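Notebook, Sunday, late morning
Sourdough starter and rye bench, Heltville kitchen

Big day! The Skitik starter finally doubled on straight whole rye, and it did it in 3 hours flat at the warm end of the shelf. I had more or less given up on that jar. It sulked through most of February, smelled of nail polish twice, and I came close to tipping it into the compost. Karthikeyan talked me out of it (thank you, K) and told me to go to two feedings a day and stop stirring it every time I walked past. So I stopped stirring it. Look at it now!

Feed this morning was 69 grams of starter, the same of water, the same of flour. The odd number is just what was left in the jar after I scraped down the sides, and I liked it enough to keep it. Water straight from the tap, left out overnight in the pitcher. Flour is the new sack from Enriquez, which is a coarser grind than the last one and drinks a lot more. If you are using it this week, add water slowly and give it ten minutes before you decide the dough is too stiff. I didn't wait on the first batch and ended up with something closer to porridge.

Smell at the peak: green apple, a bit of yogurt, and then something like wet hay right at the end. I love it. The Vutbridge jar next to it has never had the hay note, even on the same flour and the same schedule, so I am going to keep them going in parallel and not cross them. Please use separate spoons. I put blue tape on one and left the other bare. 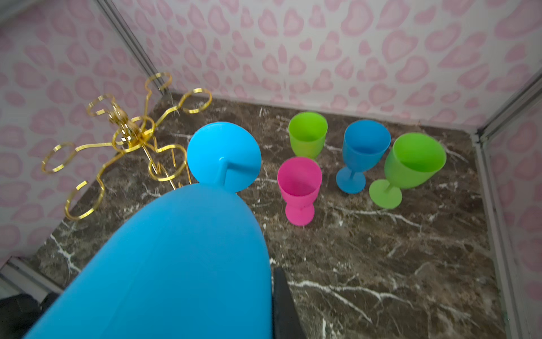 The dough itself went together just after nine. I mixed the full 1,000 grams of flour by hand in the big tub, which is a workout with rye because there is no real gluten to pull against and it just clings to you up to the wrist. Wet hands help, wet scraper helps more. Salt went in with the second addition of water, caraway at the very end. I also want to try proofing the small test loaves in something with a wide, rounded bowl, on the lines of that blue plastic goblet but without the stem, to see whether a curved bottom gives a better dome than the straight-sided tins. My guess is that it spreads as soon as it is turned out, but small loaves are cheap to ruin and I am curious. If anyone has an old pudding basin at home, bring it in!

Bulk looked good by noon. Little pinholes over the whole surface, and cracks starting near the middle, which Maribeth says is the moment to stop admiring it and shape. She is right and I still gave it another quarter of an hour. It was fine. The paste held its shape on the wet board and smoothed over nicely with the back of a spoon.

Oven notes. The deck is running hot on the left again. Loaf 2 took color long before the others and I had to swap it with the one by the door halfway through. Bottoms were all okay. I started them as hot as the dial goes and dropped the heat once the crust had set, with the steam tray in for the first part only. The tray needs a proper scrub, it has a ring of scale on it that I could write my name in.

Later, after four

Couldn't wait, cut the smallest one. I know, I know. Rye wants a full day and it was gummy right along the bottom, as it deserved to be, but the top half was gorgeous: tight, even, dark, with a real sour kick that comes in after you swallow. The crust tastes of malt even though there is none in it. This is the closest we have come to the loaf Karthikeyan brought back in the fall, and I am nearly sure the last step is just patience and a longer rest in the cloth.

The others are wrapped and on the top rack. Do not cut them before tomorrow evening, that includes me.

To do:
Move the Skitik jar back from the warm end once it has been fed tonight
Write the new water amount on the recipe card, in pen this time
Ask Maribeth how long she soaks the old bread before it goes into the next dough
Try one batch with the caraway toasted
Order more cloths, the thin ones stick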